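Granon two-door office cabinet, light oak finish — my review after one winter

I bought the Granon for the small room where I do the bookkeeping of our translation office. Before it I had open shelves from Butmont, and the dust on the papers was too much. The price was 308 dollars with delivery, which I find correct for this size. The same shop had a Wysocka for 857, but I could not see where the extra money goes.

The assembly took me one evening. The manual has only drawings, and drawing 12 shows the back panel the wrong way around. I lost almost an hour on this. Please check that the finished side looks to the front before you put in the nails.

The doors were not at the same height at first. You correct them with the screws on the hinges, a quarter turn each time, and then close and look again. I needed many tries — patience is more useful than force.
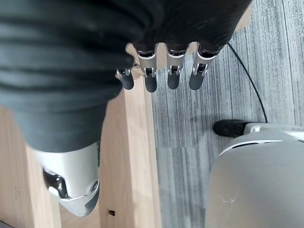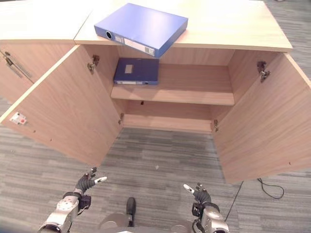
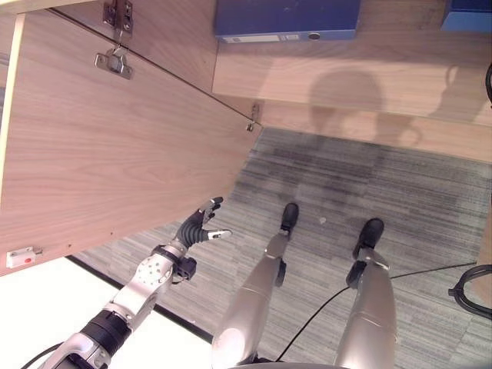 Jeferson Camargo wrote to me that his Granon shelves began to bend after one year, and that he now keeps the heavy paper only at the bottom. He also advised to buy the shelf pins of Hurkis, because the ones in the box are soft plastic. I changed mine on Thursday and the shelves sit better.

What I don't like: the smell in the first weeks was strong, and there is no lock. For tax papers I would want a lock. The shop says that you can order one separately, but the person on the phone did not know the price.

I would buy it again for binders and paper. For a kitchen or a damp basement I would choose something else.

Shares: 12 | Comments: 2

Related
Butmont open shelf, long-term review
How to label old invoices
Desk lamps for a room without windows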